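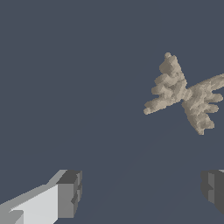

Figure 3.1. Irregular surface with lobes, a narrow waist and shadowed grooves.

Unit 3: Surface Area, Volume and Shape Measures
Course notes, Y. Iyengar

3.1 Why simple solids are not enough

In Unit 2 every body was a sphere, a cylinder or a box, and both area and volume came from a formula. Most natural bodies have no such formula. The Remdale gravel samples used in Lab 2 are a mild case. Branching forms such as the one in Figure 3.1 are a severe one. We replace the true surface with a closed mesh of triangles and work from the mesh.

3.2 Area and volume from a mesh

The area of a triangle with corners a, b, c is half the length of the cross product (b - a) x (c - a). Sum over all triangles to get the surface area A.

For volume, join each triangle to the origin to form a tetrahedron. Its signed volume is one sixth of a . (b x c). The sum over all triangles gives V. The origin may lie inside or outside the body, and the result is the same provided that the mesh is closed and all triangles are ordered the same way. A negative total means that the order is reversed throughout. A total that changes when the origin is moved means that the mesh has a hole or that some triangles are flipped - check this before anything else.

Worked case: the Skeson pebble mesh has 2164 triangles. A closed triangle mesh has 3F/2 edges, here 3246. With no handles, Euler's formula V - E + F = 2 (V here is the vertex count) gives 1084 vertices. If your file reports a different count, merge duplicate points and try again.

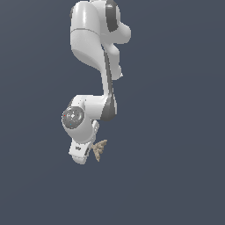

3.3 Shape measures

Sphericity is the area of a sphere of equal volume divided by the area of the body. It equals 1 for a sphere and is smaller for everything else.

Convexity is the volume of the body divided by the volume of its convex hull. Grooves and gaps between branches lower it. A long smooth ellipsoid has low sphericity but a convexity of 1, so the two should be reported together.

Both depend on mesh resolution. Coarse meshes lose grooves, and area suffers more than volume. State the triangle count with every result.

Exercises

1. Derive the signed volume formula from the divergence theorem.
2. Compute the sphericity of a cube with side 50 mm. Does the side length matter?
3. Reduce the Skeson mesh to 1110 triangles and report the change in A, V and convexity.

Reading: Fodor and Hayes, course reader, chapter 2.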